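Aug 24, 2025. Neighborhood guide, Szekeres district, notes after the second walk

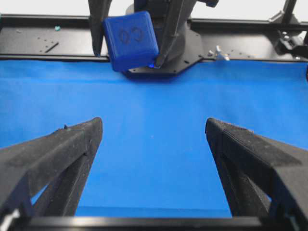 ## Where the write-up stands

Great day out! I finally did the whole stretch from the old tram loop up to the Drirnow side on foot, and the district makes so much more sense when you don't arrive by bus. Going in I had it filed as "quiet, residential, good schools" and that heading has to go. It's three places stuck together, and the middle one (the streets behind the market hall) is easily my favorite.

Piroska, you were right about starting at the top of the hill. Going down you see the river the entire time. I'd put that in the first paragraph.

## Things to fix in the draft

- The opening says the district grew up with the tech offices. Wrong order. The apartment blocks on Zirimier Street were there well before Grurkar moved its offices in, and two people at the bakery told me so before I'd even asked.
- Bus 17 no longer turns at the market. It goes on over the bridge and stops by the clinic. Our map still has the March route.
- Rents: I have one listing at 900 a month for a one-bedroom near the loop and one at 2000 for something much bigger by the river. Two listings is not a range. Leave the rent box blank until Heriberto sends his table.
- "Flyover" or "overpass"? We use both on the same page. I vote overpass.
- Spelling of Szekeres is off in two captions.

## Market hall

Open on Sunday morning, which I did not expect, and packed by the time I got there. Fish at the north end, then vegetables, then a long row of people selling pickles out of tubs (I bought far too many, the pepper ones are fantastic). The upstairs has a lunch counter with 4 tables and a view straight down onto the stalls. That should be its own short section, maybe with opening hours if we can get them for weekdays too.

The side door on the canal street is the one with the ramp. The front has steps only. Put this in the access notes, please, it's missing completely.

## Getting around

Walking is fine everywhere except under the overpass, where the sidewalk stops on the east side and you have to cross twice. Traffic there was light today but it was a weekend. Heriberto Barajas used to commute through it and says the mornings are awful from the school up to the lights. I'd like to go back on a workday and stand there for an hour before we print anything about it.

Bike lane on Zirimier Street is new and really good, smooth all the way to the park gate. After the gate it turns into gravel.

## Open

Who do we ask about the name of the park? The sign says one thing and the bus stop says another. Piroska Pálfi has the old street directory at home, could you check?

Also need: pharmacy hours, whether the Drirnow footbridge is lit at night, a better word than "vibrant" (it's in there three times, all me, sorry).

Next walk: south side, starting from the clinic.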